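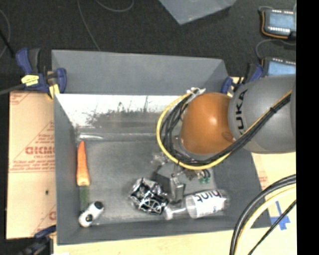

Figure 3. Arm over the sorting bin, with foil and bottle in place.

3.2 Setting up the bin

Read this before your first turn on the arm. Temitope Onuoha wrote the original and would like it followed.

1. Set the bin on the bench and clamp it at the corners. A bin that slides will slide at the judges.

2. Check the cables on the arm. The yellow one needs slack for the wrist to turn, but it must not snag on the rim. If a tie has gone, replace it and trim the ends, please.

3. Load the bin from the Aquino crate. Use up to 4 items for a practice run. Foil goes in as a crumpled ball, bottles on their sides, lids off and emptied first.

Note: Clear plastic is hard for the Pruvik software to find. Put some in anyway - the competition will.

4. Close the guard, load the Besico profile and set the speed limit to 600. The box accepts larger numbers. You should not.

5. Call "clear", wait for an answer from someone other than yourself, and press Start.

CAUTION: Keep hands out of the bin while the arm is live. If an item gets stuck, press Stop first and be annoyed second.

After 3 missed grasps in a row, stop the run and go back to section 2.4 (Calibration). Write the misses in the log, including the embarrassing ones.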